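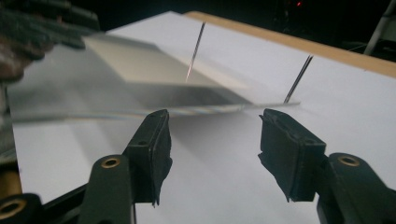 I finally got over to the new card-mounting table at Kallio this week, and I had so much fun! The print shop is putting together display pieces for Tultasus, the little paper show that opens in July, and the whole thing runs on a clear sheet, a cream card and a lot of patience. There are 143 cards to get through before then, and 38 of them are finished and boxed (go, team). 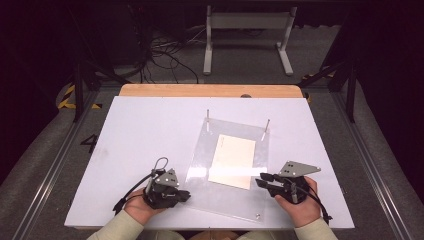
I had a try at it myself and my first 5 went crooked, so those are coming home with me. The trick, I'm told, is to get the clear sheet sitting square before you even think about the paper – I kept rushing that part. If you'd like to have a go, Kallio is running an open table on May 23, 2023, with room for nine people. It's free, and the coffee comes from Maltetti next door! Sign up at the front counter, and ask for the cream stock, it's lovely to handle.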